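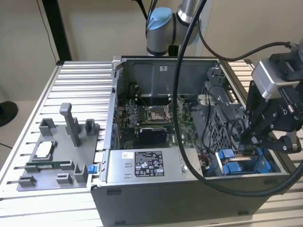
Before you open it

Quick guide to giving an old office desktop a second life as a home file box. Wrote this up fast becuase Shona Merrick keeps asking me for the steps.

Back up first. Everything. Then shut down, pull the power cord, hold the power button for a few seconds. Touch bare metal on the case before you reach in.

Lay the tower on its side, cover off. Phone photo of every cable before you unplug it. You will not remember.

Step 1: Drives

Most office machines have two bays and only one in use. Good, you want the second one. Squeeze the handles, slide the carrier out. No screws on a lot of these, the drive just clips in.
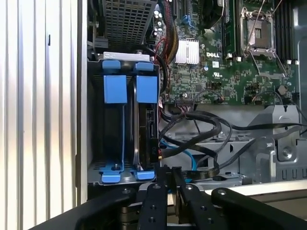
Drive cage with the blue release handles, Dell case.

New drive goes in label up or label down depending on the carrier, check the pins line up. Data cable, then power. Push till it seats. Dont force it.

Step 2: Dust

Canned air, short bursts. Hold fan blades still with a finger. Heatsink fins are the worst spot, go at them from two sides. 40 minutes for the whole job if it's never been cleaned, less if it has.
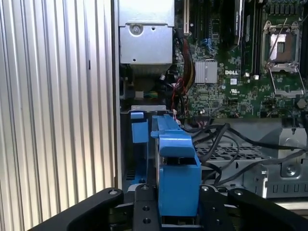

Board and heatsink. Fins need to be clear.

Step 3: Memory

2 sticks, matched if you can. Clips open, notch lined up, press both ends until they click. Old stick can go in a drawer.

Step 4: Close up and boot

Cover on, cord in. Go into setup, see that both drives are listed. One missing? Reseat the data cable, try again. Still missing, try another port on the board.

Step 5: Share folder

Install your system on the small drive, keep files on the big one. Make one shared folder, one user per person. Ours is called Drundholm, has 1,000 scanned recipes on it from Jucélia Falcão and still loads fine.

Set the nightly copy for 2 a.m. Test a restore before you trust it.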